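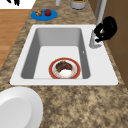 Saí de casa às seis e pouco da manhã com uma sandes no bolso e o mapa impresso da exposição de modelismo ferroviário de Heken, que este ano mudou de pavilhão e fica agora do outro lado do rio. Na cozinha ficou tudo por arrumar, claro: prato branco de borda vermelha no fundo do lava-loiça, ainda com a carne e o arroz lá dentro, e eu já a descer as escadas a pensar em agulhas e cruzamentos. Quem tem este vício percebe.

Cheguei antes da abertura e já havia fila. O bilhete dava para os dois dias, mas eu só podia ficar um, por isso fui direito ao fundo, onde estava Drarorum, a maquete em escala N de que toda a gente falava no fórum desde janeiro. São 32 módulos montados em U e um porto de pesca no meio, com uma linha única que sobe em caracol até uma pedreira. Estive ali quase uma hora! A Roksolana Panasiuk, que fez a parte do porto, explicou-me que a água é verniz em camadas muito finas e que a primeira tentativa ficou amarela e foi toda para o lixo. Perguntei-lhe quanto tempo deixava secar cada camada e ela riu-se e disse que dependia da paciência do marido.

O que mais me agradou foi o horário. Os operadores seguiam mesmo uma tabela, com cruzamentos na estação do meio, e quando um mercadorias se atrasava o comboio de passageiros ficava à espera no sinal, como deve ser. Houve um descarrilamento feio na entrada do túnel, três vagões de pedra no chão do pavilhão, e o Abhishek Nigam lá foi de gatas buscá-los por baixo da bancada, com uma lanterna na boca. Ele jura que a culpa é de uma junta que dilata com o calor dos projetores.

Ao lado estava uma coisa completamente diferente, um ramal em via estreita chamado Nadetus, pouco mais comprido do que uma porta. A Gráinne Mac Carthaigh construiu-o sozinha, com uma história por trás (uma fábrica de lacticínios que se recusa a fechar e tem uma só locomotiva, sempre avariada). Pedi-lhe para mexer no comando e deixei a locomotiva bater no para-choques, que vergonha. Ela nem pestanejou. Fiquei com muita vontade de fazer algo deste tamanho, que coubesse na prateleira do corredor e que eu conseguisse acabar antes da reforma.

O almoço foi fraco, um rissol morno e café de máquina, e a sala de refeições era pequena para tanta gente. Também achei os corredores apertados na zona das bancas, sobretudo junto à Sachdeva, que tinha caixas de usados a preços simpáticos e meia dúzia de pessoas em cima de cada uma. Mesmo assim consegui lá chegar. Trouxe 2 desvios usados, um saco de balastro cinzento e uma carruagem que não faz falta nenhuma à minha coleção. Paguei 76 euros por tudo, o que foi mais do que tinha prometido cá em casa.

Da parte da tarde ainda apanhei a demonstração da Sarla Kashyap sobre envelhecimento de vagões com pigmentos em pó. Ela trabalha depressa e fala ainda mais depressa, mas apontei o essencial: primeiro o verniz mate, depois a ferrugem só nos cantos, e parar bastante antes de se achar que está pronto. O Lalit Kashyap ia passando os vagões pela assistência para vermos de perto. O meu favorito era um fechado castanho com o número 659 quase apagado.

Saí às cinco, com os pés feitos num oito. Para o ano quero ir os dois dias e levar almoço a sério. Se alguém souber onde se arranja aquele verniz do porto em frascos pequenos, deixe nos comentários, que eu esqueci-me de apontar a marca.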